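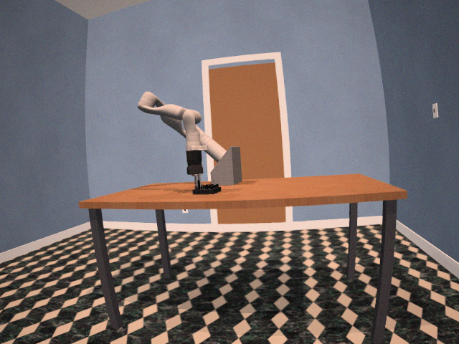 14 Apr 2023

I had my palm read last month. I'm 41, I have a mortgage, and I paid a stranger to look at my hand under a desk lamp.

It was Titilayo Usman's idea. We were in Cultley for her cousin's baby shower and had two hours to fill before the train. There's a shop near the station that sells candles and incense, and a card in the window said palms and tarot, walk-ins welcome. Titilayo went first. She came out after ten minutes looking pleased and wouldn't tell me anything until I'd had mine done.

The reader was called Gretel. I had expected scarves. She wore a gray fleece and reading glasses and asked me to take off my watch. She wanted the left hand first, then the right, then the left again.

She told me my head line and my life line start apart, which is supposed to mean I left home early or wanted to. I left at 17, so fine. She said the heart line was chained near the beginning and cleared up later. Then she pressed the pad under my thumb and said, "You keep letters."

I do keep letters. I have a shoebox of them from my first boyfriend, Ibrahim, who moved to Clultholm the August after we graduated and wrote to me for most of a year. I haven't opened the box since I got married. I don't think I have mentioned it to anyone, Titilayo included.

I know how this works. Plenty of women my age have a box of something. If she had said photographs or ticket stubs I would have found a way to make that fit too. My husband said the same thing when I told him, in a nicer way, and then he asked what letters.

So that was a conversation. It went OK. He has a sweater from a college girlfriend that I've been washing for years without knowing where it came from.

The rest of the reading was less impressive. She said I would travel over water, and I take the ferry to my sister's twice a year. She said the number 7 would matter. She also said to watch out for a man with a B in his name who would bring me paperwork, and my boss is Brian Wanyama, who brings me paperwork every day. Titilayo laughed so hard at that one that she had to sit down on the platform.

Hers was better, or she says it was. She was told she'd have a second career and a bad knee. She has already started favoring the left one on stairs.

I did open the box, the weekend after. I read four of the letters and put them back. He wrote mostly about his landlord and what he was eating – a lot of canned soup – and I had remembered them as much more romantic than that. I kept them anyway. The box is back on the closet shelf, behind the iron.

Titilayo wants to go again in the fall and get our cards done. I told her I'd think about it, and then I looked up the train times.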